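Slides 4 to 6: the sandwich station
Speaker: Valbona Jurić, Monday, January 24, 2022

Say hello again, people will have wandered in late from the coffee table.

OK, my favorite part! Pretend food. I could do the whole hour on the sandwich set (Boris has asked me not to). Ask the room who had one as a kid. Wait for hands.

Main point: a sandwich has an order. Bread, lettuce, bacon, cheese, bread. A child who can't name a sequence yet can still build one, and they LOVE telling you when you've put the cheese in the wrong place.

Next slide, let them look before talking.

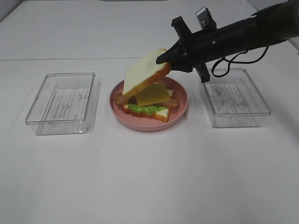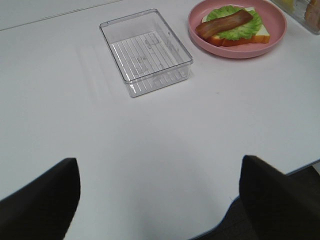
Slides 5 and 6: play sandwich on the pink plate, clear tray beside it

Talk about the plate. It gives the sandwich a place to happen, and the rim tells small hands where to stop. Same with the clear tray: kids can see right into it, so packing away turns into part of the game.

Try it live if there's time. Call up a pair from the front row, one gives the order, one builds. No pointing allowed! Swap after the first sandwich.

Mention the Urnier classroom: 10 minutes a day all through December, and by the end they were inventing their own menus. Soup sandwich. Very proud of that one.

Handout is on the chairs, 152 printed. Then over to Boris Ďurica for storage.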